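6.2 Loading the deck (Virov cell)

1. Press Stop. Wait 10 seconds before reaching into the enclosure.

2. Confirm that the pockets of the numbered rack are empty.

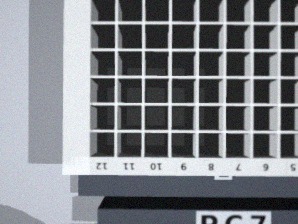 3. Set the arm speed to 10 percent.
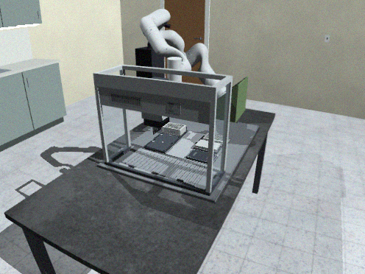
4. Seat each rack and plate flat in its position.

CAUTION: Keep hands off the gantry rail.
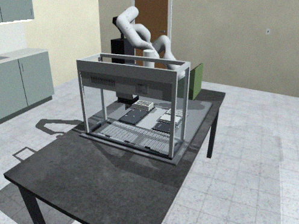 5. Jog the gripper above the tall rack, fingers open. If it drifts more than 2 mm, repeat section 6.1.
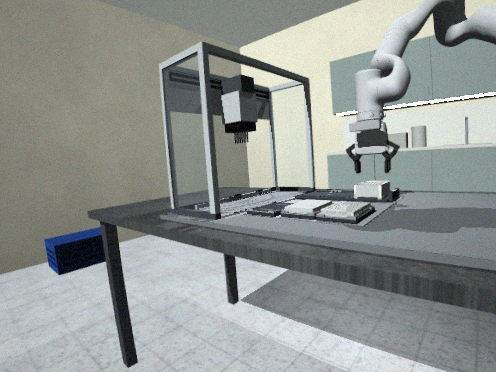 Figure 6-2. Gripper open above the rack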